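Session 11 notes – sampling and who gets left out

Read Odow ch. 2 before the seminar, skip the appendix.

Population = everyone you want to say something about. Sample = the ones you really asked. Frame = the list you picked them from. People mix these up every year in the exam.

Binach survey: 950 forms sent out, 100 came back. Big enough? Wrong question. Who sent them back? Mostly older, mostly home owners. Renters hardly there at all.

Types –
Random: every name has the same chance.
Stratified: split into groups first, then draw from each.
Quota: interviewer fills the groups as they go. Cheap, quick, biased to whoever is standing about.

Non-response is seperate from a bad frame. Gunden had both – old list, and no follow up letters.
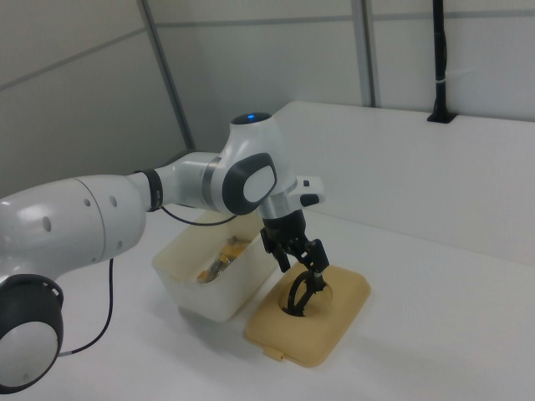 Awuor Barasa asked whether a second reminder would have fixed the Gunden figures, and thought it would only bring in more of the same people. Fair point. Reminders help with non-response, do nothing for names missing from the list.

For next time: Adjei handout, both sides. Pick a sample of 30 and write down how you chose teh first one.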